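How to seal a stone worktop without buying the whole kit

Every spring the shops fill up with "complete stone care systems", and every spring I get asked which one to buy. None of them, in my view. You need a sealer, two cotton cloths and a free evening. The Ninasen kit I tried in April had five bottles in it, and two smelled the same to me.

Start with the water test. Put a spoonful of water on the stone and leave it for 10 minutes, then wipe. If there's a dark patch, the stone is drinking and wants sealing. If not, put your money away.

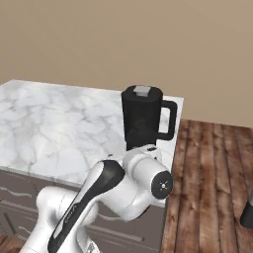 Wash the top with warm water and a drop of washing-up liquid, then leave it overnight. Labels say an hour is enough. I don't believe them.

Wipe the sealer on thinly, a small area at a time, and buff off whatever hasn't soaked in before it turns sticky. Go by the tin for timing, but check with a finger. A second coat is worth doing only if the water test still fails the next day.

Be wary of "lifetime" claims. Sealer slows a stain down. It won't stop lemon juice or vinegar dulling marble, whatever the man at the Madigan showroom told my neighbour. Wipe spills up quickly and use a chopping board.

Nuala Rafferty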